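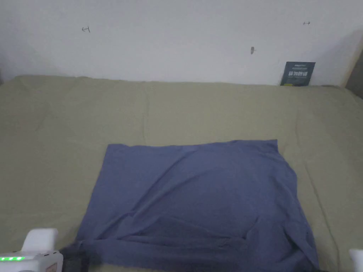

A blue-violet garment laid out on a bed cover.

Grurnell moves to low-temperature linen wash from November

The residential linen service in Grurnell will lower its standard wash temperature from 60 degrees Celsius to 40 at the start of November. The change applies to bed covers, sheets and duvet covers collected from the Wollport residences. Towels and kitchen textiles stay on the 60-degree program.

The decision follows a trial in which 1,601 loads were processed at the lower setting with an enzyme detergent supplied by Gavico. Loads were checked for residual soil, color loss and shrinkage. Rewash rates stayed within the limit set in the service contract - almost 2 percent of loads were sent back, mostly for cosmetic stains. Energy use per load fell by 26 percent, with most of the saving coming from water heating.

Dyed cotton showed the clearest difference. Blues and greens washed at 60 degrees had faded measurably by the end of the trial, while the same fabrics at 40 degrees remained within the accepted color tolerance. White cotton showed no significant difference between the two programs.
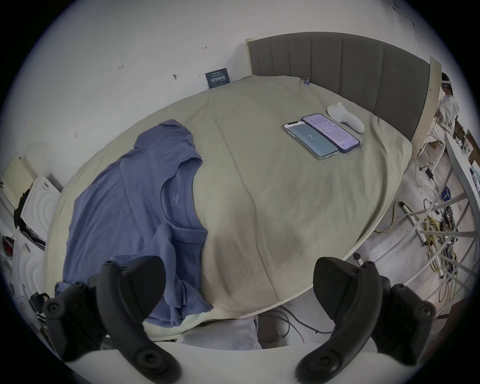

A T-shirt spread over a pale green duvet.

What changes for residents

Collection times are unchanged. Bags left at the service door by 8 p.m. on Sunday will go into the first run of the week. Personal clothing may still be added to a linen bag, provided it is turned inside out and the care label permits machine washing. Wool, silk and coated fabrics are excluded.

Items with oil or grease stains should be packed in a separate bag and marked for pretreatment. The lower temperature is less effective on these, and untreated stains may set in the dryer. Residents who need a hot wash for medical reasons can request it on the usual form at no extra charge.

Drying settings have also been revised. Sheets will leave the dryer at a slightly higher residual moisture level and be finished on the flatwork ironer, a Nedeljković unit installed at the Wollport plant. Light creasing after storage is within specification and is not grounds for a rewash.

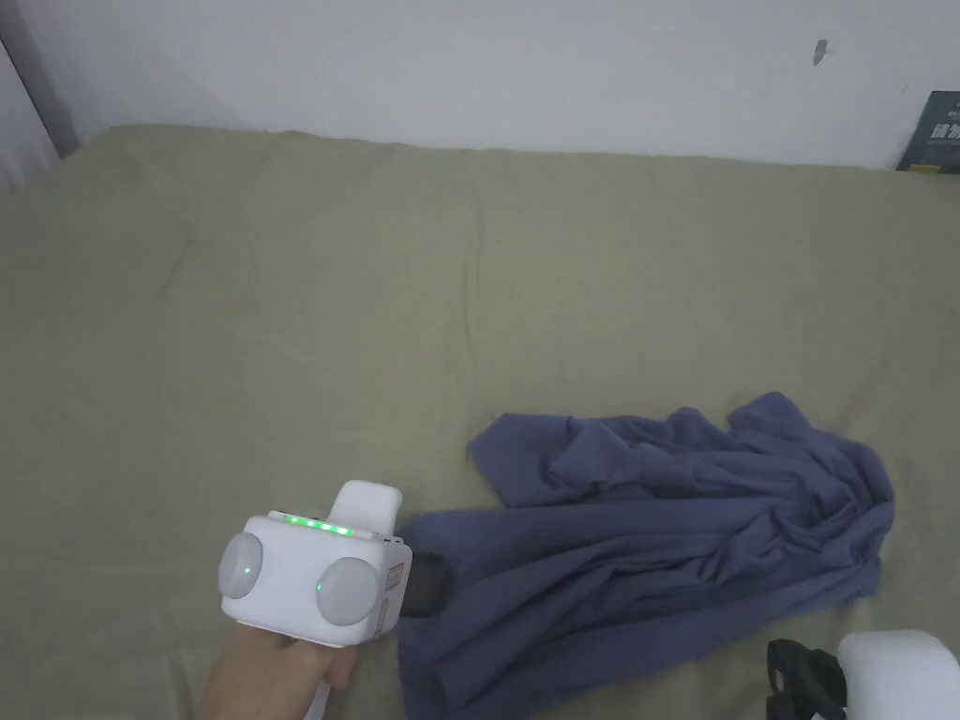 Grurnell Residential Services - Linen and Laundry Department

Printed copies of the revised care sheet are available at the service door. The trial report, including the color measurements, can be requested from the department.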